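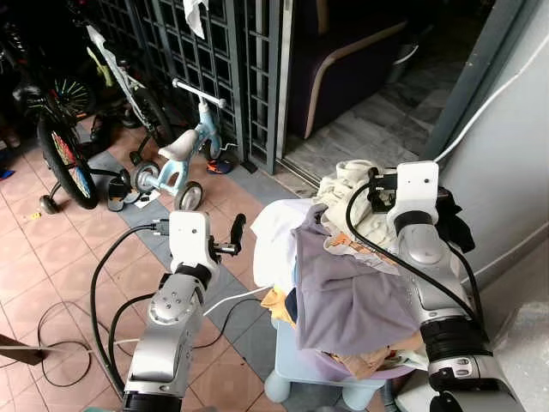
Laundry on a light blue plastic stool, with a gripper at the cream-colored garment.

BRONITZ SOUNDTRACK WORKING GROUP
Minutes of the November meeting
Monday, online

Chair: Leif Moen
Present: sound transfer, picture assembly, subtitles, storage
Apologies: color

1. Minutes of the previous meeting

Accepted with one correction. Under item 4, "variable density" should read "variable area" for the Bühler print. The Trisov print is variable density and was recorded correctly.

2. Sources

Leif Moen summarized the two sound sources for the 1948 release version.

The Bühler print is complete except for the head of reel three. The track is wide and clean in the dialogue scenes, with heavy wear at the reel ends. It was scanned optically with the picture, so the sound is a by-product of the image scan and has not been through a sound head.

The Trisov print is missing all of reel five. It was played through a sound head at the time of transfer and captured as a separate file. High frequencies are better than on Bühler. There is a constant 60 Hz hum with audible harmonics, stronger in the second half of each reel.

Sound transfer asked if the hum is on the print or was added in the transfer chain. The chair has compared the leader sections. The hum continues over clear leader at the same level, so it comes from the chain. The transfer house no longer has the equipment and a repeat is not expected.

Agreed: Bühler is the main source. Trisov is used for the head of reel three and wherever Bühler has dropouts longer than a frame.

3. Sync

Picture assembly reported that reel two drifts against the Bühler track from frame 1746 onward. Before that frame sync is exact. After it the sound is early by two frames, and it stays early by two frames to the end of the reel.

The cause is a splice. Two picture frames were lost from Bühler at this point and were filled from Trisov in the assembly, but the audio was extracted from the scan before the fill. The track therefore has no material under the two frames.

Options discussed:

a) Insert silence. Rejected, as the cut falls in the middle of a word.
b) Stretch the preceding room tone. There is very little of it and the music is already up.
c) Patch from Trisov with the hum filtered, crossfaded on both sides.

Option c) was agreed. Sound transfer pointed out that the same fault should be expected at every place where picture frames were filled. Picture assembly keeps a list of fills for reels one to four. The list for reels five and six is incomplete – the fills were made by an earlier member and only some were logged.

Action: picture assembly to rebuild the fill list for reels five and six by comparing the assembly with the raw scan.
Action: sound transfer to hold work on reel five until the list is received.

4. Hum removal on the Trisov sections

Sound transfer presented three test files from the reel three opening.

Test one used narrow notches at the fundamental and the first few harmonics. The hum is gone in the pauses, but the male voices lose body. Test two used a noise profile taken from the leader. It works better on the voices and leaves a watery sound in the tails of the music. Test three combined a single notch at the fundamental with a light pass of the noise profile.

Members preferred test three. The subtitle member preferred the untreated transfer and asked for this to be minuted. The chair noted that an untreated version will in any case be kept as a separate track in the master.

There was a longer discussion about how much surface noise should remain. The picture side has kept grain throughout, and it was felt that a very quiet track under it would sound wrong. Cleaning is to be limited to clicks, pops, splice thumps and hum. Broadband hiss will be left at its level on Bühler, and the Trisov patches will be matched up to it, if necessary by adding hiss from Bühler leader.

Action: sound transfer to render all of the reel three opening with the test three settings and send it round before the next meeting.

5. Frequency response

The optical extraction was made without any compensation for slit loss or for the recording characteristic of the period. It sounds bright on modern speakers. The chair proposed one fixed playback curve for the whole feature, applied to the listening version only and left off the archival version. Agreed.

The exact curve was not settled. Sound transfer will prepare two candidates. Changes of curve from reel to reel were ruled out, although reel six was printed darker and will need a level correction.

6. Storage

The shared volume at Parkico is limited to 500 GB. The raw audio is small, but the scan frames for reels five and six have to be online while the fill list is rebuilt, and they do not fit together with the current assembly.

It was agreed to put up one reel at a time, reel five first. Finished reels stay on two local drives held by different members. Checksums are to be made before upload and checked after download. The storage member reported one mismatch last month, in a folder of reel four frames. It was traced to an interrupted upload and the folder has been replaced.

Action: storage to clear the old DNR tests from the Parkico volume. Anyone who still wants them should copy them this week.

7. Subtitles

The English subtitles are timed to the old video version, which runs fast. Retiming by a fixed ratio gives good results except after the reel changes. Manual correction is done for reels one and two. The song in reel four has no translation in any known source. Left open.

8. Any other business

File naming. Reel numbers are to have two digits in all new files. Existing files will not be renamed – the project files point to them.

Color asked in writing if the fade at the end of reel one could be lengthened to match the music. Declined. The length on both prints is the same.

9. Next meeting

To be fixed when the reel five fill list is available. The chair will circulate a time.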